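Treating a dull mark on a wooden tabletop

Dull grey marks show up most on pale wood, where the light catches the finish on either side of them. Many will improve with cleaning and a thin coat of wax. If the bare wood is showing, this method won't fix it.

You will need
2 soft cotton cloths
Washing-up liquid
A small tin of clear furniture wax (I use Mustex, but any clear one will do)

1. Move small things off the part you are treating. A stand with a heavy base can stay if the mark is well away from it, but lift it once to wipe underneath. Take hanging things off the hooks first or they will swing about.

2. Look across the top from a low angle with a lamp or window in front of you. Glare hides scuffs, so move your head until the shine slides off the mark.

3. Wipe with a damp cloth and one drop of washing-up liquid, following the grain. Dry it straight away.

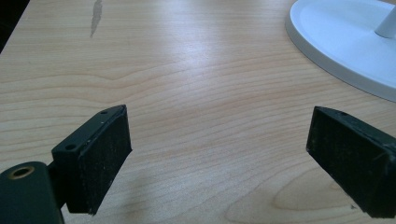
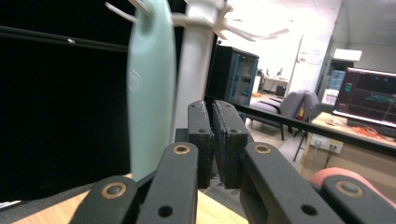

Pale wood tabletop with a dull greyish mark (first photo); white stand with hooks (second photo).

4. Put a little wax on the second cloth and rub it over the mark, again with the grain. Where the grain loops round in an oval, keep your strokes straight and ignore the pattern.

5. Leave for 13 minutes, then buff. Stop when the cloth no longer drags.

6. Check again from the low angle. A second coat can go on after 9 hours. More than two coats tends to leave a cloudy patch.

Don't use a scouring pad. On veneer you can go through the surface very quickly, and then it's a job for a repairer.

Stick felt pads under any base before you put it back. Werance sell them in sheets you cut yourself.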